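The Wirnura Countertop Care Set

For slate, soapstone, honed granite and other dark, matte stone surfaces

Hello and welcome! If you've landed on this page, there's a good chance you have a dark stone counter at home, or you're about to, and you've started to notice that it doesn't behave like the shiny speckled one you grew up with. Ours doesn't either. We put in a dark gray one the year we moved the workshop out of the garage, fell in love with it on the first day, and by the first weekend we were standing over a cloudy handprint wondering what on earth we'd done. The care set grew out of that, and out of a great many evenings with a rag in hand and the radio on.

The set is made in small batches by Pilar Painemal and packed by the two of us who run the shop. It's the thing we sell most of, and the thing people write to us about the most, so I've tried to put everything you might want to know on one page. (It did get long. Skip around as you please!)

What comes in the box

One 16 oz bottle of Esby daily wash, unscented
One 9 oz tin of Nonard stone wax
Two cotton finishing cloths, hemmed
One soft brush with a short handle, for seams and the edge around the sink
A folded card with the instructions, in English and Spanish

The wash

Esby is a mild soap, and a thin one. People sometimes expect it to foam up and then think they've been sent a weak bottle, but a low-suds soap rinses away cleanly, and leftover soap is what makes a dark matte counter look streaky in the morning light. Use a small splash in a bowl of warm water, wipe, wipe again with plain water, and dry with one of the cloths. The drying matters more than the soap does, if I'm being fair about it. Hard water leaves pale rings, and a dry cloth at the end of the evening takes care of most of them before they ever form.

Please don't use vinegar or lemon, even when your aunt swears by it. Some dark stones can take it and others can't, and marble-like veins in particular may etch. If you aren't sure what you have, the yard that cut it should be able to tell you.

The wax

Nonard is a soft paste of beeswax and mineral oil. It goes on with a cloth, in a layer so thin you'll wonder whether you did anything, and it sits for an hour before you buff it. It deepens the gray and brings the rusty and white veining forward, if your slab has any. It also wears off, slowly, first by the sink and then in the spot where everybody leans. When water stops beading in those spots, do them again. You don't have to redo the whole kitchen each time, and I rarely do.

The wax is there for looks and for a little protection against everyday spills. It doesn't take the place of a penetrating sealer. If your installer recommended one for your stone, follow that schedule and let the sealer cure fully before the first waxing.

Living on it

A counter is for putting things down on, and we'd be sad to think of anyone tiptoeing around theirs. Cookies in a zip-top bag, the mail, a cooling rack, a science project, all of it is welcome. Crumbs and sugar are gritty, though, so brush them off before you wipe, and put a trivet under anything straight off the stove. Oil is the one to get to quickly. Blot it, then wash with a slightly stronger bowl of Esby.
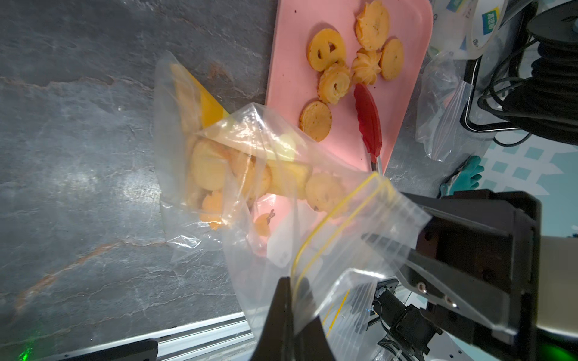 Which size do I need?

The standard set suits most kitchens and will see you through several full waxings. If you have a long island, or you look after a café or a bakery counter, ask us for the Ignacio size, which has the same cloths and brush with a bigger bottle and a bigger tin. We keep fewer of those on the shelf, so allow a few extra days.

A word on color

Test the wax in a corner first, somewhere behind the toaster. On very dark stone it can turn the gray nearly black, and while I happen to love that look, Yi-an Shin, my partner in the shop, prefers hers bare and only ever uses the wash. Both are fine! If you wax and then regret it, a few rounds with warm soapy water and the brush will lift a good deal of it, and time does the rest.

Not suitable for

Polished marble, laminate, butcher block or painted surfaces. We make a separate oil for wood, and it has its own page.

Storage and shelf life

Keep the tin closed and away from the oven. In August it may soften in the mail and arrive with a dimple or a ridge on top, and it works just the same once it has spent a night in a cool cupboard. The wash is best within a year of opening.

Ordering

Item number: 156
Ships in: recycled cardboard with paper padding
Refills: bottle and tin sold separately
Returns: unopened sets within a month, and if something arrives damaged, write to us and we'll send another

Questions are always welcome, and so are notes telling us which stone you have and how the wax took to it. We read them all, usually over coffee, and a fair number of the tips on this page came from them.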